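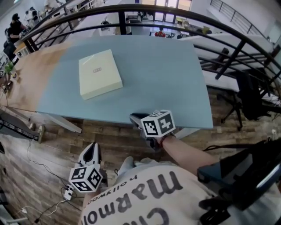 4 min read

Wanted: people who will play an unfinished board game and be rude about it

Stundine is a board game about running a ferry company badly. It has been in development for 3 years, which is two years longer than I told my wife it would be, and it is now at the stage where it needs to be played by people who don't like me. My friends have been very kind. My friends have also stopped answering texts that contain the word "prototype."

So Saha Games is looking for playtesters. We are a small outfit, meaning me (Rami Majali, rules and apologies), Anca Căpraru (art, maps, and telling me the rules are too long) and Carter Fehr, who runs the test nights and has the only legible handwriting. Our last game, Trorine, sold 1,221 copies. We had printed 2,641. If you have ever wanted a copy of Trorine, please say so on your application and we will see that you get several.

What you'd be doing

Sessions run on Tuesday evenings from 6:30 until the game ends or the room does. A full game of Stundine is supposed to take ninety minutes. The longest so far took four hours and ten minutes and finished with two players refusing to share an elevator. We would like to know why, and whether it was the fog rules.

You'll sit down with two or three strangers, a rulebook and no help. Carter will be in the room, but he is not allowed to answer questions about the rules, and he is very good at it. When you get stuck, say so out loud and then do whatever you think the rulebook means. He'll write that down. Afterward there's a short form, then a talk over snacks, where you can tell us what was dull, what was confusing and which card you'd like to see set on fire.

Some testers will get the full four-player game. Others will get the two-player version, which currently works fine until somebody buys a second boat. A few unlucky souls will be asked to read the rulebook alone and mark every sentence they had to read twice. The last person who did this, Lutfa Nanayakkara, sent it back with more of her words in it than mine, and she has since been hired to write the next draft. Consider that either a warning or a career path.

Who we want

People who play a lot of board games and people who last played one at their grandmother's house. We have too many of the first kind already, so if you are the second kind, move yourself to the front of the line.

You should be 18 or older, able to read English comfortably, and free for at least two Tuesdays between the start of January and the end of April. You do not need to be good at games. You do not need to know anything about ferries. If you do know about ferries, we ask that you keep the corrections to one per evening. A retired deckhand came in last fall and we lost the whole middle of the session to docking lines.

Couples are welcome but will be put in separate groups. We learned this one the hard way too.

What we can't use: anyone who works for another game publisher, anyone who is related to me, and anyone who would describe themselves as "more of an ideas person." I am the ideas person. Look where it got us.

What you get

Forty dollars per session, paid that night, in an envelope. Dinner, which is usually flatbread and soup from the place downstairs, with a vegetarian option and a vegan one if you tell us ahead of time. Your name in the back of the rulebook, spelled the way you spell it. One finished copy of the game when there is such a thing as a finished copy of the game.

You do not get a share of the profits. See Trorine, above.

The fine print, in normal-size print

We'll ask you to sign one page saying you won't post pictures of the cards or explain the fog rules to anyone. The second part should be easy, as nobody has managed it so far. Your comments may be used to change the game, and we may quote them on the box without your name if they're nice.

The room is on the second floor of the Hitel Building. There's an elevator, slow but reliable, and the restroom on our floor has a wide door. The chairs are hard. Regulars bring a cushion. Street parking is free after six, and the bus stops across the road.

How to apply

Email Shafiq Bhuiyan, who handles the schedule, through the contact page on our site. Put "Ferry" in the subject line and tell us:

Your name and what you'd like to be called
Which Tuesdays you can make
The last game you played, and whether you finished it
The last game you quit, and what did it
Anything you can't eat

Please keep the whole thing under 700 words. One applicant last time sent us a history of his feelings about Monopoly that ran to eleven pages. We read it all, and he was right about the railroads, but Shafiq has a family.

Applications close at midnight on Saturday, December 30, 2023. We'll write back to everyone within a week, including the people we turn down. If you apply and then can't come, just let Shafiq know by Monday noon so he can fill your seat and cancel your soup.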